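**Dietary Fiber and Energy Balance – notes for session 2**
Nutrition for Community Practice, Rerville campus. Instructor: Unai Carretero. Revised June 2025.

Read these before class. The worksheet at the end is due at the start of session 3.

## 1. Terms

*Dietary fiber* is the part of plant food that human enzymes in the small intestine do not break down. It is carbohydrate for the most part, plus lignin. *Total carbohydrate* on a US label includes fiber. To get the carbohydrate that can be digested, subtract fiber from the total.

Fiber is usually split by two properties that people tend to confuse:

- **Solubility.** Whether it dissolves in water. Pectin and beta-glucan do; cellulose does not.
- **Viscosity.** Whether it thickens once dissolved. Psyllium and beta-glucan thicken strongly. Inulin dissolves and stays thin.

Most effects on blood cholesterol and on the rise in blood sugar after a meal follow viscosity. A label that says "soluble fiber" does not tell you which type you have. Read the ingredient list.

A third property, *fermentability*, describes how far gut bacteria can use the fiber. Inulin is fermented quickly, which explains the gas that many people report in the first week of a higher intake. Psyllium is fermented very little.

## 2. Energy value

The general factors are 4 kcal per gram for carbohydrate and protein, 9 for fat, and 7 for alcohol. Fiber that is fermented gives some energy through short-chain fatty acids, and 2 kcal per gram is the usual working figure. Fiber that passes through unfermented gives almost none.

Worked case. A bean and barley dish contains, per serving:

| Component | Grams | Factor | kcal |
|---|---|---|---|
| Protein | 25 | 4 | 100 |
| Fat | 10 | 9 | 90 |
| Digestible carbohydrate | 88 | 4 | 352 |
| Fiber | 8 | 2 | 16 |
| **Total** | | | **558** |

If fiber is counted at 4 kcal per gram, the total becomes 574. The gap is small for one serving. It matters more when a whole day's menu is built from beans and whole grains, and you should state which factor you used.

## 3. Cleanses and the claim of "resetting"

Clients will ask. Short plant-only plans vary widely, so look at the actual menu first. Two patterns cover most of them.

*Juice plans.* Pressing removes most of the fiber along with the pulp. Protein is low. Weight drops fast in the first days, mainly from glycogen, the water stored with it, and less material in the gut. Most of that weight returns when normal eating starts again.

*Whole-food plans.* Fiber goes up, often sharply. Stool weight rises, so the scale may not move much in the first week even when body fat is falling. A client who reads this as failure needs the explanation in advance.

The liver and kidneys clear waste products all the time. No menu has been shown to switch this process on, and the word "toxin" in sales material is rarely tied to a named substance. Ask which substance is meant and how it was measured.

Points to check before anyone starts a plan of either type:

1. Diabetes treated with insulin or a sulfonylurea. Refer to the prescriber.
2. Kidney disease. Juices made from greens and beets can be high in potassium and oxalate.
3. Warfarin. A sudden change in leafy green intake changes vitamin K intake.
4. Pregnancy, or any history of an eating disorder. Do not proceed.
5. Vitamin B12. Three weeks without animal foods is not a concern in a person with normal stores, but a plan that runs on needs a source.

## 4. Raising intake in practice

The Adequate Intake is 14 g per 1,000 kcal. A person eating 2,000 kcal needs 28 g. Most adults start well under this, and a jump to the full amount in one day is the most common reason for giving up.

Step the intake up by a few grams every several days and raise fluid with it. Psyllium must be taken with a full glass of water – taken dry, it can swell and block the throat.

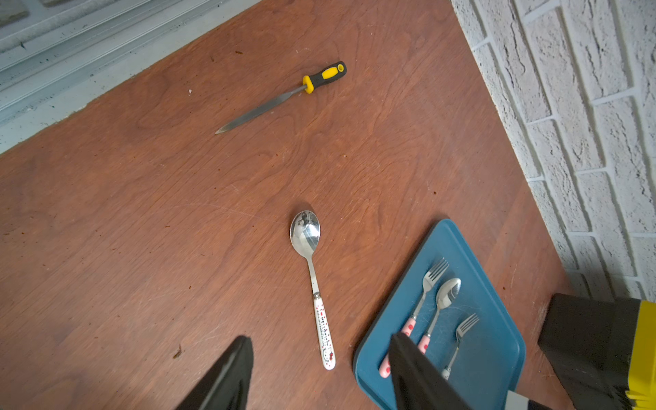 Spread the added fiber across meals. Oats or whole-grain bread at breakfast, beans at lunch, and vegetables left unpeeled at dinner will usually cover the step without a supplement. Canned beans are fine. Draining and rinsing them lowers the sodium and also removes part of the short-chain carbohydrate that causes gas.

The Vurninthorpe menu set (handed out in session 1) has a lunch of 700 kcal with 50 percent of energy from carbohydrate. That is 350 kcal, or 87.5 g at a factor of 4. The menu does not list fiber separately. Use the food tables to find it.

## 5. Worksheet

- Take the Vurninthorpe lunch and find total fiber. State the table used.
- Recalculate the energy with fiber at 2 kcal per gram – show the working.
- Compare the result with 14 g per 1,000 kcal.
- Rewrite one dish to add at least 5 g of fiber with no change in the protein source.

Students in the Grorville group use the Juhl menu in place of the Vurninthorpe one. The steps are the same. Hand in on paper, one sheet, both sides if needed.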